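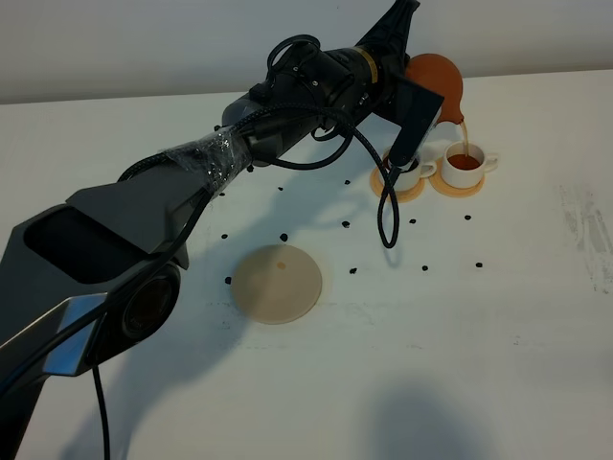 No. 80

I have been asked twice now why I stopped doing the long calf stretch against the wall, so I am writing it down. The short version is that my ankle did not need more length. It needed more load, applied slowly.

Some background. I run three times a week, mostly on the river path at Onsri, and in August the left Achilles became stiff in the mornings. It was sore for the first ten minutes of a run, then quiet, then sore again the next day. I stretched it hard before and after each run. The stiffness got slightly worse.

Nattawut Kamolrat, the physio at Bromach, did two things before giving me any exercises. He measured how far my knee would travel past my toes with the heel down, and he had me do single-leg heel raises to a metronome until I could not keep the height. The range was the same on both sides. The raises were not: the left gave up well before the right, and the heel began to drift outwards before that.

His reading was that the calf was weak for the work I was giving it, and that pulling on a sore tendon at the end of its range was adding irritation. I can't say whether this holds for other people. Somebody with a stiff joint would presumably get a different answer from the same two tests.

## What I was given

The programme has barely changed since the first visit:

- Heel raises on flat ground, both feet, three seconds up and three down.
- The same with the knee bent, which shifts more of the work to the soleus.
- Single-leg raises once the first two cause no more than mild discomfort the next morning.
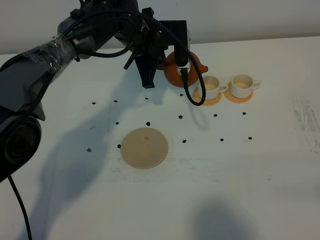

## Keeping a record

I log each session in Biromia, which is really meant for weight training and insists on a figure for total load. Mine reached 3000 kg in the fourth week, body weight included. The number means little by itself, but it does show when I have skipped a session.

The more useful entry is morning stiffness, scored out of ten before I go downstairs. It began at six and now sits at 2 -- occasionally 3 after the hill loop.

Running continued throughout, at a reduced distance. I dropped the hills first and the speed work second, and only the hills are back so far. The Wolard 10k is still on the list, but I have not entered.

Next job is adding weight in a rucksack, starting with around five kilos.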